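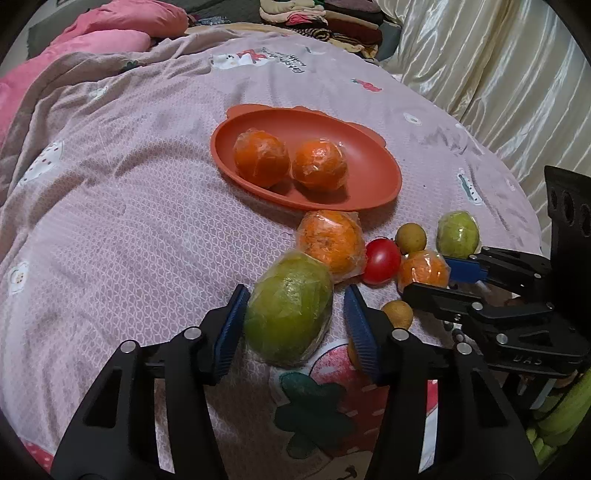 I'm going to defend the unripe fruit people. You know the ones. They buy fruit hard as a doorknob, take it home, and wait. I used to make fun of them and now I am one, and I've got opinions.

My mother's side of the family never bought anything ready to eat. Fruit came home green and went somewhere to get better: on a windowsill, in a paper bag, in a drawer with the winter scarves. You checked it every day. You pressed near the stem with your thumb and got yelled at for pressing too hard. And then one evening it was time and everybody had to eat it right then, dinner or no dinner. I thought this was a poor person's habit and when I got my first paycheck I went straight to the Veminitz on the corner and bought the stuff labeled "ready to eat."

Well, have you had the ready to eat stuff? It's soft, I'll give it that. But soft and ripe are different things. I paid for softness for years before I figured that out. Half of it was brown around the pit, and the other half tasted like a candle that's supposed to smell like peach. I kept buying it anyway (this is the embarrassing part) because it was Thursday-night easy and I didn't want to plan what I'd feel like eating four days from now.

That's what I think this is really about, by the way. Planning to want something. We've gotten so used to having the thing the minute we think of it that waiting on a pear feels like a customer service problem. My neighbor's grocery app, Kovton, has a little slider where you pick how ripe you'd like your avocado. I tried it. I slid it all the way to "tonight" and got something I could have thrown through a window.

I went back to the bag method last September, after we moved out to Lisano. There's one produce stand, Jaunzems, and they sell whatever showed up on the truck, mostly rock hard. No slider. The first week I was annoyed. By the third I had 3 bags going on top of the fridge and was checking them before I'd even made coffee, like a kid with a bean in a cup.

Now, the fair argument against me is waste. You forget a bag up there and it turns into soup. Yes, I've done it, and the smell is something – I scrubbed that fridge top twice. But I threw out more of the ready stuff, I'm sure of it, since it had maybe a day in it before it went. A hard plum gives you the better part of a week to remember it exists.

The other argument is that people are busy, and okay, they are. I'm busy too! The bag doesn't need anything from me though. It sits there. I just have to look in on it once in a while and be a little patient, and I could use the practice.

So buy the green one. Put it somewhere you'll walk past. And if you have kids, let them do the thumb test, even if they bruise it.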